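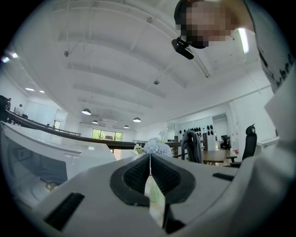

**Figure 4.** Hand-held gripper with black finger pads, in a white office room.

### 4.2 Who came back after the first visit

The Zandlow program invites pupils from 20 schools in the Ornen district to spend one day at the university. In the year we study, 1,498 pupils made this first visit. All of them received a letter afterwards, with an invitation to a second day in smaller groups. In the end 408 pupils accepted and were present on the second day.

We first expected that distance would be the main obstacle. The schools in the north of the district are more than one hour away by bus, and the last bus back leaves at 4:40 p.m. However, the return rate of these schools was not lower than the rate of the schools near the campus. A stronger difference was found between schools where a teacher collected the reply forms in class and schools where the pupils had to send the form by themselves. We did not plan this comparison - it was noted by Nele Wiegand while she was entering the forms - and it should be read with the usual care.

Pupils whose parents had not attended university returned less often, but only in the second group of schools. Where the forms were collected in class, the two groups of families were close to each other. The same pattern was seen in the pilot year at Phuthong, with a much smaller sample (Ruangrit and Wiegand, in preparation).

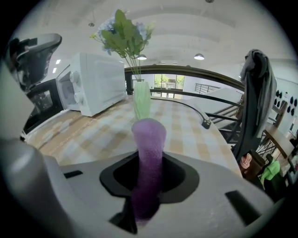 ### 4.3 What the pupils wrote

The short questionnaire at the end of the first visit had one open question: "What would you tell a friend about today?" We received 700 answers which were long enough to be coded. Tassanee Ruangrit and one student assistant coded them separately and then discussed the cases in which they did not agree.

The most frequent theme was the contact with the student guides. Many pupils wrote the guide's first name, and several mentioned that the guide had gone to a school like their own. The lectures were named less often, and the lunch more often than we would like to admit.
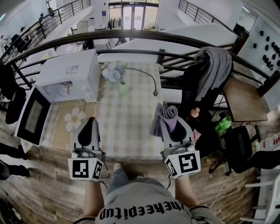 A smaller group wrote about money. These answers were mostly questions, for example whether one has to pay for the library, or if it is allowed to work on Saturdays while studying. The Gikeck guide booklet, which all pupils receive in their bag, explains both points on its second page. It seems that the booklet was not read during the day, and we have no information on whether it was read at home.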